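House Rules at the Bench: Four Pictures from the Ratus Workshop

Gallery, November

When we put out the second edition of our house rules for working alongside the robot, quite a few of you wrote to say that you'd enjoyed reading it (thank you!) but that you'd have liked to see some of the work it talks about. Fair enough. The rules run to 43 entries, typed in a small font and pinned up beside the kettle at our Plemville workshop, and a page like that doesn't tell you much unless you've stood at the bench with a screwdriver in your hand and an arm moving about in front of you.

So we've put together a little gallery, with some thoughts to go with each picture, and I'm afraid the thoughts have grown rather longer than the line or two I was asked for. The work is all on desktop computers: opening up the case, finding the drive in its carrier, and handling the sort of small parts that don't forgive a clumsy grip. None of it is glamorous, but it's fiddly, and fiddly work is where good habits earn their keep.

A word on what the rules are and what they aren't. They're our own, written by the people who work here, and they sit underneath the proper safety standards and the risk assessment. If you're setting up a bench of your own, please start with those, and with the manual that came with your arm, and only then come and borrow from us. Hae-won Wi wrote most of the first edition in a single long evening, and the second is the work of many hands and a good deal of crossing out.

1. A place for every part

Rule 4 says that anything the robot is going to pick up or put down must have a place that was made for it. We used to lay parts straight on the table, lined up against a strip of tape, and it was all right until somebody leaned on the table. Now we use moulded trays and plates, with a recess for each thing, and the recess does the lining up for us. In the picture you'll find a drive carrier in its slot, black with bright blue ends, and just below it a little square part that looks like a processor, with the gripper's fingers pointing towards it.

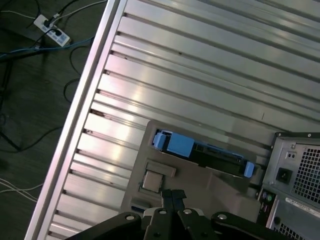 Bukola Omoregie would have made it Rule 1, and said as much at the review meeting, on the grounds that a part in the wrong place leads to a hand in the wrong place soon afterwards. I've come round to that view myself. When a part is sitting crooked, the most natural thing in the world is to reach in and nudge it straight, and you've done it before you've thought. If the slot holds the part properly, the temptation never comes up.

We did keep it at number 4 in the end, mostly so that people who'd learned the old numbers wouldn't have to learn them again. But it now has a second sentence, which asks you to check the tray against the program before the first run of the day, and to do it with the arm stopped. Check the tray by name as well. We have two that look very much alike, the Linder and the Eynon (named after the streets where the people who drew them live), and a carrier that sits nicely in one will rock in the other. Rule 5 then asks whoever swaps a tray to say so out loud. It felt silly for the first week, and after that I stopped noticing I was doing it.

2. Slow inside the case

A computer case is a cramped place for a gripper. There are brackets, folded metal edges, wires that lie differently in every machine, and plastic rails that seem to have been designed by someone who wanted to catch your sleeve. Rules 11 to 16 are all about what happens once the fingers go below the rim, and the heart of them is that the arm slows down at the rim and stays slow until it has come all the way back out.

We write the rim height into the program for each model of case, and we measure it from the bench every time a new model comes in. Seo-ah Wi has measured 295 of them by now, with the same steel rule, and keeps the figures in a notebook that I've been told I may look at but may not borrow. You'll see the drive in its blue carrier in the next one, with the cage above it and a good deal of gripper in front.
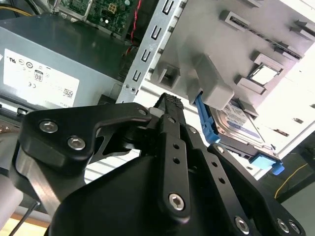 Gun-woo Min wrote in after the first edition to ask whether slowing down at the rim doesn't simply make everybody impatient, so that they start leaning over to see what's going on, and whether a rule that makes people lean in can be called a safety rule at all. I thought that was a very good letter. We talked it over for most of a lunch break, and the second edition has a new Rule 14 as a direct result: if you can't see what the arm is doing from where you're standing, stop the arm first and then move.

We also put up a screen on the wall so that there's something to look at while you wait, and that has probably done more good than the wording. People do lean less. I'd pass that on to anybody writing rules of their own - have a look at what the rule makes people want to do, and see whether you can give them something better to do instead.

Rule 15 is about wires. Loose wiring across the path of the fingers gets moved by a person, with the arm stopped, before the run begins. We don't ask the robot to push it aside. It may well manage nine times out of ten, but a tug on a cable is a tug on whatever the cable is plugged into, and repairing a socket on a board is a miserable way to spend an afternoon. Rule 16 says that power leads from the wall are disconnected from any machine being worked on, and that the person who disconnects one is the person who signs for it.

3. Case flat, panel off, hands out

For the wider view we've gone for a tower on its side with the panel off, which is how Rule 8 asks for every case to be presented. Upright cases tip. We learned that with an empty one, I'm glad to say. Laid flat, the case has the table under the whole of it, the arm can come straight down from above, and a person standing at the bench can see into it too.

Rule 9 goes with it and concerns where you put yourself. While the arm is moving, you stand 500 millimetres back from the edge of the bench. That number came out of our own risk assessment, for our own arm at our own speeds, and it would be quite wrong to copy it for yours, so please don't. What you might copy is the line painted on the floor, because a number on a sheet of paper is hard to stand behind and a line of paint is easy.

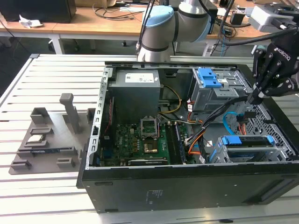
Rule 8 at the bench: tower on its side, side panel off, gripper reaching in by the upper drive cage.

I'm fond of this pair of rules because they're so plain. Nam-gil Choo teaches them to newcomers first, before the numbers and before anything to do with the software, and has them lay a case down and step back, lay a case down and step back, until it's as ordinary as closing a door. It takes twenty minutes or so and I've never heard anyone complain that it was wasted time. Some of them have even thanked us!

There's a Rule 10 as well, added quite recently, which says that the parts plate goes on the same side of the case every time. It can be either side, as long as everyone on the shift agrees on which. We'd had two people on one job, each with their own preference, and a program that suited only one of them. Nothing came of it apart from a stern word and a bent clip, but it went into the book all the same.

4. The stop button belongs to everybody

Our last picture was taken looking up past the gripper towards a blue-framed module, with a red push button on a yellow base down in the corner of the view. Rules 1 to 3 are all about stopping, and I've kept them for the end of the gallery although they come at the front of the book.

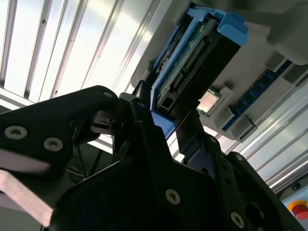 Rule 1 says that anyone may stop the robot, at any time, and need not give a reason. That includes visitors, and it includes the person who came to mend the radiator, who did stop it once, quite rightly, when a tray had been left unclamped. Rule 2 says that the person who pressed the button is thanked. We put that in writing because we'd noticed that people were apologising, and once people feel they ought to apologise for something they begin to put off doing it.

Rule 3 deals with starting up again, and it's the longest of the lot. The fault is found and put right, the bench is looked over by two people, the first run afterwards is done at low speed, and the stop is written down in the log with the time and a sentence or two in everyday words. We had 1,507 entries in that log when the second edition went to the printer. Most are very dull indeed ("cable touching rim, moved it, carried on"), and I read through a great many of them while we were deciding which rules to keep. Three of the old rules had never once been mentioned, and we took them out. Two things that came up over and over had no rule at all, and that's how we got Rules 15 and 31.

Rule 31, in case you're wondering, is about gloves near the gripper, and we're still arguing over the wording. Hae-won wants it shorter, Bukola wants it split in two, and I've been asked to bring a fresh draft to the next review. If your own workshop has a glove rule that people really do follow, I'd be ever so glad to read it. Letters can be left at the front desk in Plemville or posted to Ratus at the usual address, and printed copies of the second edition are on the shelf by the door, so do take one home with you.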